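Scrapbook pages: glue or tape?
Forum: Paper Crafts > Beginners

gadthorpe_jo
May 9, 2022
I started a scrapbook in March and I'm up to page 266. The early pages are coming apart. I used a glue stick on everything. Should I switch to double-sided tape, or is there a better glue? My table is small so I work on one page at a time.

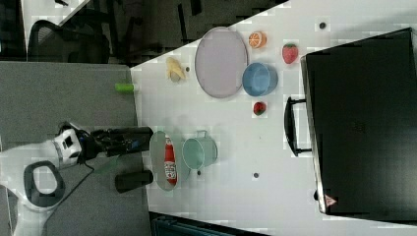
Ketchup bottle on the tray.

paperRa
Glue stick dries out. I switched to tape runners 3 years ago and haven't had a photo lift. I buy the Alletti refills.

Grukgate4
I don't agree with tape for everything. It's fine for photos, but on thick cardstock it lets go at the corners. I use wet glue, a thin line, and leave the page under a heavy book overnight.

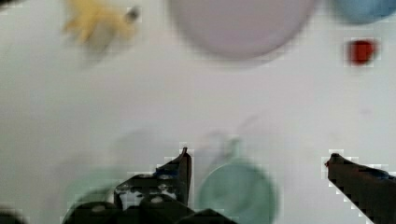 Wet glue also gives you a minute to slide things straight. With tape you get one try.

paperRa
Wet glue wrinkles thin paper. I ruined four pages that way.

Grukgate4
Then you used too much. A thin line doesn't wrinkle.

mossybinder
Both work. Tape for photos and thin paper, wet glue for cardstock and anything with layers. I wouldn't redo the old pages all at once. Fix the corners as they lift.

gadthorpe_jo
Thanks. I'll get some tape for the photos and try the wet glue on a spare sheet first. Does it matter if the old glue stick is still on the back?

mossybinder
Rub off the loose bits with your finger. The rest can stay.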